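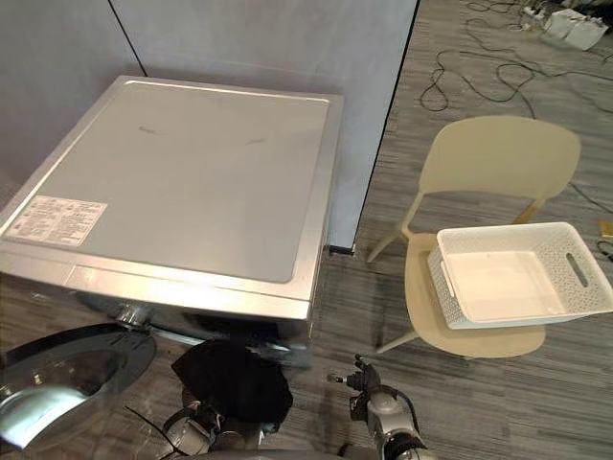 Left arm at the drum with a black garment, basket waiting on the chair.

Laundry Task, Part 2: Unloading the Washer
Drirneo student robotics club — build notes by Tanko Ogundipe, April 2018

Part 1 covered calibrating the arms. In this part you will record the unloading routine and play it back. Allow 30 minutes for the first run.

1. Open the washer door all the way before you power the arms.
2. Put the chair to the right of the washer and set the empty basket on the seat.
3. Start the Drusta console and load the profile named unload_69.
4. Set the grip force to 19. Higher values stretch thin cloth.
5. Bring the left gripper in slowly. Close it, wait one second, then lift. 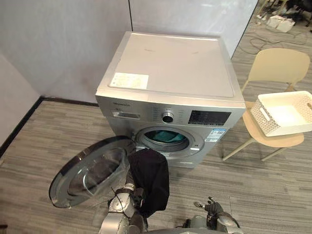 Clearance is where most teams lose points. The contest rules take off points for any contact with the machine, and the open door is the usual culprit. With the glass door swung out to the lower left, the left arm has to work right next to it, so record your path with the elbow high. Keep the right hand over the carpet until the garment is clear. Murdo MacKinnon's team saved a waypoint at 375 mm from the drum and always went back to it between garments.

6. Move the garment over the basket and open the gripper.
7. Repeat for each item, then grip the basket by the rim with the left gripper and lift it just off the seat.

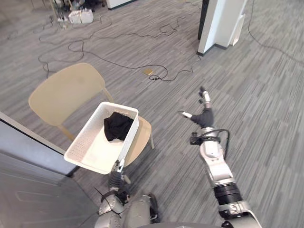
Basket held by the rim above the chair, black cloth inside.

If the basket tips during step 7, lower it and take a new grip — don't try to correct in the air. Save the log before you shut down. Part 3 covers folding.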